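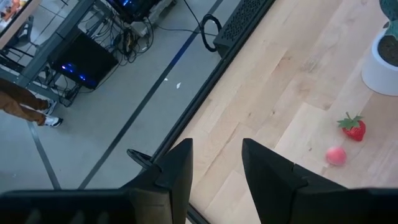

**Maple-coloured top, knots and seams – oil or hard wax?**

**traltberg_shed** – 1 April 2026
Light planked tabletop, pale like maple, darker knots here and there. The kids use it for play food and I keep a potted plant on one corner. I want a finish that copes with water under the planter. Uveck oil is $495 for the big tin, which seems steep.

**skasach4**
Oil. Two thin coats, wipe off the extra, leave it overnight. Buy the small tin.

**Jitpraphai**
Disagree. Oil won't stop a ring under a pot. I oiled mine in November and had a grey mark by Christmas. Hard wax, and put a saucer under the plant.

**skasach4**
A saucer fixes it with either finish. Wax is a pain to patch.

**Jitpraphai**
Mine patched fine with a 3000 grit pad.

**traltberg_shed**
Saucer it is. Does the wax get into the seams between planks?

**Jitpraphai**
A bit. Use an old toothbrush and go along the grain.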